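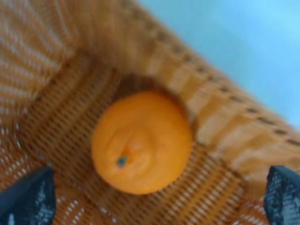
Buy less fruit

Most households I know throw away more fruit than anything else in the kitchen, and mine was no different. In February I kept a list on the fridge of everything that went in the bin. By the end of the month it had 49 entries, and 35 of them were fruit. Pears and grapes did worst. We had bought all of it with good intentions.

The usual advice is to store things better. I have tried the Gustolis bags, which are meant to slow ripening, and I couldn't tell the pears kept in them from the pears left out. My neighbour Priit Tamošiūnaitė swears by wrapping banana stalks in film. Perhaps it gains him a day. None of this deals with the plain fact that we carry home more than we eat.

I blame the weekly shop, and the net bag in particular. A family of four can get through eight satsumas. A couple often can't, yet the shop nearest to me sells them no other way. Loose fruit costs more by weight, so people feel foolish buying two apples. I think they should buy the two apples. The dearer fruit you eat is cheaper than the bargain you scrape into the caddy.

There is a fair case against me. Not everyone lives near a shop, and a second trip means a bus fare or a tired parent dragging children out again. I accept that. But plenty of us pass a greengrocer on the way home and walk straight by -- I did for years.

So now I go in with a short list and don't shop again until the bowl is bare. 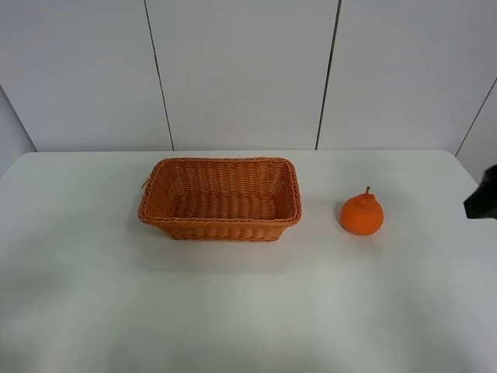 What shops could do

Sell it loose, and price it the same as the bags. Supermarkets say customers like the nets, but customers have had little chance to say otherwise. A trial in a few branches would settle it.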